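Chapter 4
Laying Out and Marking a Shared Robot Workcell

Learning objectives

After studying this chapter, you should be able to:
define the working area, the reach area and the walkway of a small workcell;
explain how floor marking supports, but does not replace, other safeguards;
prepare a written layout record for a bench with two arms;
carry out the checks required before power is applied.

Key terms: reach area, shared zone, keep-clear line, rest pose, layout record, person in charge

Introduction

Chapter 3 dealt with the single arm: its joints, its payload and the ways in which it can be brought to a stop. Most benches in teaching and light assembly now carry more than one arm, and the rules that serve one machine are not enough for two. Each arm is a hazard to people nearby. Each is also an obstacle to the other, and both share the same parts, the same containers and often the same source of power.

The Kimgate Bench Code, which is followed throughout this book, treats such a bench as one machine. It has one layout record, one person in charge during operation and one stop control that acts on every arm. A student who switches off the left arm in order to reach a part on the right has not made the bench safe.

4.1 The three areas

The working area is the surface on which parts are handled. It should be level and firmly supported, and it should hold only what the task requires. Tools, drinks and notes do not belong in it.

The reach area is the full space that an arm and its gripper can enter, including space that the current program never uses. Students often draw this area too small. It must be taken from the arm at full extension, with the gripper fitted and holding the longest part in the task. Where two reach areas overlap, the overlap is called the shared zone, and the program must state which arm may enter it at any given moment.

The walkway is the floor that people may use while the bench is powered. It begins outside the keep-clear line. Under the Kimgate Bench Code this line is made with tape at least 50 millimeters wide, in a color that stands out from the floor. Tape that has lifted or torn must be replaced before the next session.

4.2 Mounting and cables

An arm should be fixed to a rigid frame or plate and never to a loose board. Fasteners and clamps are checked by hand at the start of each session. Cables need enough slack for the full motion of the arm, yet the slack must not hang where a gripper can catch it. Cables that cross the floor are to be routed away from the walkway or placed under a cover.

A common fault at the Quintana training center, where many of the exercises in this book were first used, was a cable bundle tied neatly with the arm in its rest pose. Once the arm was extended, the bundle pulled tight against the connector. Cables should therefore be tied only after the arm has been moved by hand through its whole range.

4.3 Containers and parts

Containers are placed so that each can be reached without one arm passing over the other. Different colors help an operator to confirm, from outside the keep-clear line, that the correct container is in use. Small round parts call for extra care, as they may roll out of the working area if bumped. They should stand on end wherever the task permits.
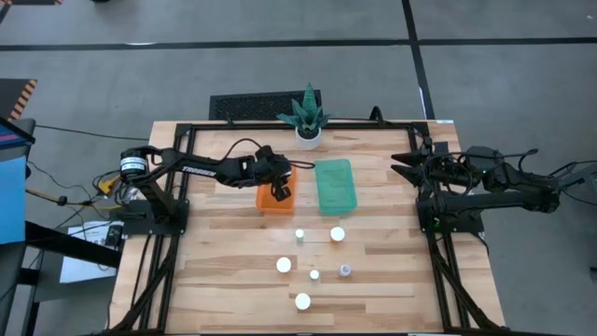

Figure 4.1 Two frame-mounted arms facing each other across a wooden work surface, with small cylindrical parts set out in front of an orange bin and a green bin. Black tape marks the floor behind the table.

4.4 The layout record

The layout record is a one-page drawing with a short table. It shows the position of every arm, container and cable route, and it is signed by the person in charge. A new record is required whenever an arm is moved, a gripper is changed or a container is replaced by one of a different height. Form 119 in the Kernano workbook may be used for this purpose, as may any local form with the same entries.

Before power is applied, the person in charge shall:
compare the bench with the current layout record;
check all clamps, plates and connectors;
confirm that both arms are in the rest pose given in the record;
test the common stop control;
confirm that no one is inside the keep-clear line.

If any check fails, the bench stays without power until the fault has been corrected and entered in the log. Section 4.5 applies these rules to the Bustska sorting task, in which parts are passed from one arm to the other within the shared zone.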